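Come help us put a room back together! Tirnix is looking for 14 people in March to tidy the upstairs rooms at our Codomgate building, where things have been piling up on the carpet for longer than we'd like to admit. You'd be picking up bottles and tubs, sorting out what can be recycled, coiling cables (there are a lot of cables, and they do love a tangle) and finding everything a sensible home on the shelves.

No experience needed, just a bit of patience and shoes you can slip off at the door. Each session lasts 2 hours and pays $80, with coffee and something sweet from Panganiban halfway through. To sign up, leave your name at the Peston Street desk any morning before noon, and bring a friend if you like!
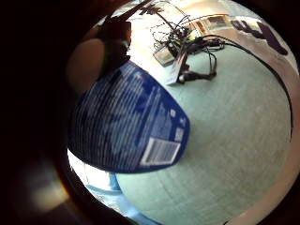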